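Where the tea goes

I drink a lot of bottled tea. The kind I buy comes from Barnorel, which is a small grocery near the bus stop in Jadivton, and I buy it by the case because the case is 32 bottles and the price per bottle drops enough to matter. For most of last year the tea lived on the desk, on the floor, and on the windowsill, and I drank it at room temperature.

In December I finally did something about the fridge. I want to write down what I changed, mostly so I remember it the next time things slide back.

The desk

The desk is the long white one I bought from Wollus when I moved the work stuff out of the bedroom. It has a wavy front edge. I didn't think I would care about that, but the dip in the middle is a good place to pull a chair up to. The legs are white metal and the foot bars stick out a fair way, so for the first month I kicked them.

The trouble with a long desk is that it fills up. I had mail on it, chargers, two mugs, a box of printer paper and usually a row of bottles at the far end next to the fridge. I cleared all of it off on a Thursday night. The mail went in a folder, most of it went in the recycling, and the chargers went in a drawer. The rule now is one bottle of tea on the desk and the rest stay cold. It stands at the fridge end, toward the back, away from the keyboard.

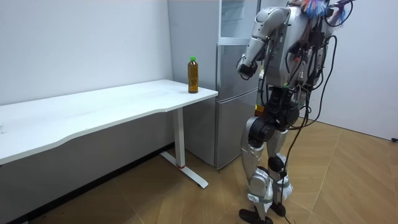

Odukoya wrote in after my last post to say that tea belongs on a coaster on a side table and that a desk is no place for a drink of any kind, cap or no cap. Three years of working from home and two ruined keyboards had settled it over there. I take the point. I don't have a side table and I don't have room for one, so for now it stays on the desk with the cap screwed on between sips.

I did move the power strip, though. It used to sit right under that end.

The gap

There is a narrow gap between the end of the desk and the fridge. I went back and forth on closing it. If you push the desk right up, it looks neater, but crumbs and pens go down there anyway and then you have to drag the whole desk out to get them. With the gap I can get the vacuum nozzle in. I left it.

The fridge

It's a silver two-door, upper compartment and lower compartment. It came with the place. The lower one had turned into a storage unit for sauces. I took everything out, threw away whatever was past its date, and wiped the shelves with warm water and baking soda. That took me 82 minutes including a break, and I know because I had a podcast on and it ended just as I did.

The upper compartment is what I changed the most. It used to hold leftovers, which I then forgot, because I am apparently not able to look up. Drinks work better there. You open the upper door, the bottle is standing right there at arm height, and you don't have to bend down or move a jar of pickles to get to it. I keep them upright. I tried laying them flat once and one leaked into the vegetable drawer.
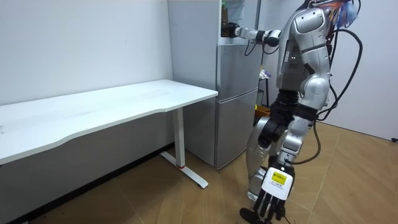 What it cost

The cleaning cost nothing, since I already had the baking soda. I bought a drawer organizer for the chargers and a folder for the mail, and with a new case of tea the whole thing came to 101 dollars. The organizer was the expensive part and I could have used a shoebox.

I still need to do the freezer bags and the shelf over the door. Probably next weekend.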